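In praise of the dull knot

My grandmother darned socks at the kitchen table and judged every household in the street by its hems. I thought of her last May, when I spent an evening looking at stitches of a rather more alarming kind.
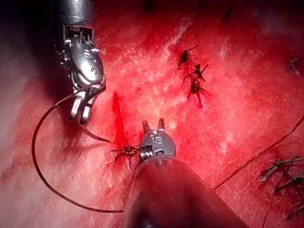

A dark knot with short ends poking out, and plenty of thread still to go.

Sewing is the part of surgery that gets no drama. Television gives us the shouting and the first cut, then skips to the family in the corridor. Somebody still has to close the thing up, one loop at a time, and I can't think of a job I would less like to see hurried. I once took 30 minutes over a coat button, and it came off in Messina.

Cengiz Dursun, who taught me needlework at an evening class and failed to make it stick, held that any fool can put a needle in. The character shows in the tails: too long and they catch, too short and the knot has ideas of its own.

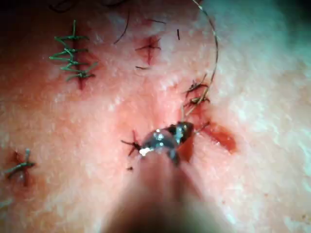
He was talking about cushions, but I'd extend it to people. We keep our admiration for whoever opens things up, and leave the closing to whoever is still in the room. I would like a few more medals for the second lot, neatly sewn on.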